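Workstation Setup, Unit 2: Raising the Display and Clearing the Desk Surface
Course handout, Cidero Institute, Office Practice

2.1 Screen height

The top of the visible screen area should be level with the seated user's eyes or slightly below them. Many fixed stands are too short for this. A rigid stack under the stand is acceptable where no riser is available, subject to these conditions:

The widest and heaviest volumes go at the bottom.
Covers are hard or stiff. Glossy magazines are excluded.
The foot of the stand rests entirely on the stack, with no overhang.
The stack does not rock when the front edge of the desk is pressed.

Measure from the desk surface to the underside of the stand, and enter the value on the Pultik sheet before and after the change. Students working at 32-inch displays use a commercial riser.
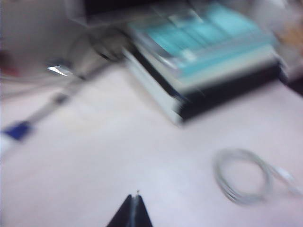
Fig. 1. Pale tabletop with a boxlike object, dark at the base and teal on top.

2.2 Platform

A thin flat board between the stand and the top book spreads the load and protects the cover. It should be at least as large as the foot of the stand. Tape is not needed if the board sits flat.

2.3 Cables

Cables are sorted into two groups: those in service and those left over from earlier equipment. Trace each cable by hand from end to end before classing it. In Fig. 2, several black cables loop behind the books and the monitor stand, and a long white cable lies in front of the stack. A loose cable in that position takes up writing space and should be coiled or routed to the rear. Connectors hanging at the side of a desk, HDMI included, are either plugged in or removed. Allow enough slack for the display to be turned. Small adapters stay with the cable they belong to. 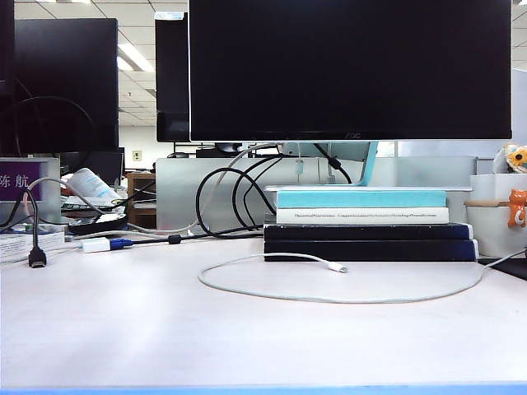 2.4 Exercise

Work in pairs. Complete the Troser checklist (19 items) for your assigned desk, then repeat it after rearranging the cables. Hand in both copies by Thu 27 March.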